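Section 4. Good practice when recording garment handling at home

4.1 Before you start

Thank you for getting this far — most people skip straight to the recording, and we do understand the temptation. Please spend a little while on this section, though, as the rules in it are the ones that decide whether a session can be used to teach the folding arm or has to be put aside. They apply to all Trultwood wrist sets, whether you are working for Callari or recording for a project of your own.

1. Choose a flat place with plenty of room for your elbows. A bed does nicely, and so does any wide surface you can reach across without leaning.

2. Fasten the left strap first and then the right. They should be snug enough that the marker blocks don't swing when you turn your hand over, but you should never feel them pinch.

3. Check the printed squares. A soft dry cloth will take off fingermarks; please don't use spray or polish.

4. Bring both hands forward over the clothes and hold them there while you count slowly to four. Press down lightly on one garment with your fingers spread, as you would when smoothing a football shirt before putting it away.
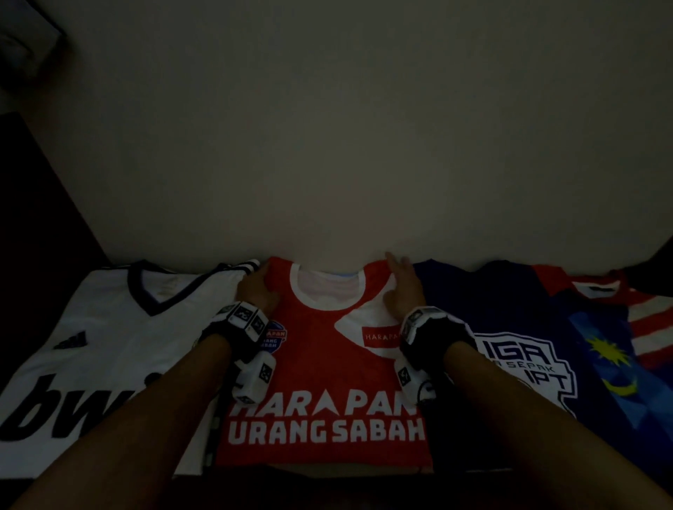

Lamduan Wattanapong: I'd put the slow count in bold if I were you. My first dozen sessions were sent back for starting too soon, and I'd read the page twice by then.

We have kept that remark from the draft because it is a fair one, and the count matters just as much when you come back from a break as it does at the very beginning. If you take a strap off for any reason, even to scratch your wrist, go back to step 2.

4.2 Handling the garment

5. Work at your own ordinary pace. The arm learns from the way people really handle their clothes, so a little fumbling is perfectly welcome, and there is no need to do a garment again if the fold comes out crooked.

6. Lift edges with the fingertips of both hands, and try to keep your wrists turned so that at least one printed square on each side faces upwards. With soft fabrics it helps to take hold of the near edge with your hands a short distance apart and raise it gently before you carry it over. 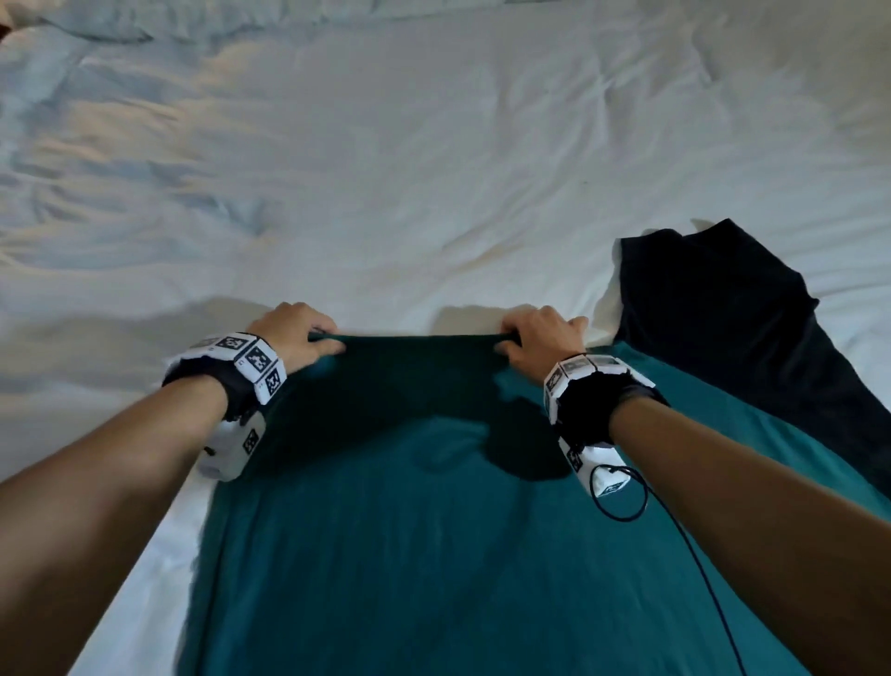

Once the edge is up, move both hands together if you can. When one hand runs ahead of the other the fabric twists, and although you will put it right without thinking, the record of where your wrists went becomes a good deal harder to read.

Note: Long sleeves must be pushed up well clear of the straps. A cuff that slides down over a marker is the most common fault we find when we check recordings at Rindholm.

Caution: Keep the cable on top of the clothes and never tuck it inside a fold. If it catches on a button or a zip, stop, free it with your other hand and carry on. Don't pull.

7. Put each finished garment to one side, where your arms won't pass over it again. Clothes still waiting their turn may stay in a heap; you don't have to sort them by colour or size, and we would rather you didn't.

8. For longer pieces, lay the fabric out lengthwise and settle it with both hands before making the first fold. Take your time over this — it feels slow, but the settling is part of the task and should be recorded along with everything else.

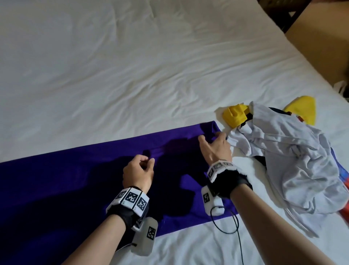 9. When the last garment is done, rest both hands on the surface, count to four again and stop the recording. Only then undo the straps.

4.3 Limits on use

Don't record more than 33 garments in one sitting. Tired hands take short cuts, and your wrists deserve a rest in any case. Take the straps off straight away if the skin underneath becomes sore or itchy, and leave them off until it has settled completely.

Other people in the home must be told before you begin, and must agree to it if there is any chance of their coming into view. Letters, bank cards and family photographs should be put away in a drawer first. The Limsakul checklist at the back of this guide has a page for this, which you can sign and keep with your session notes.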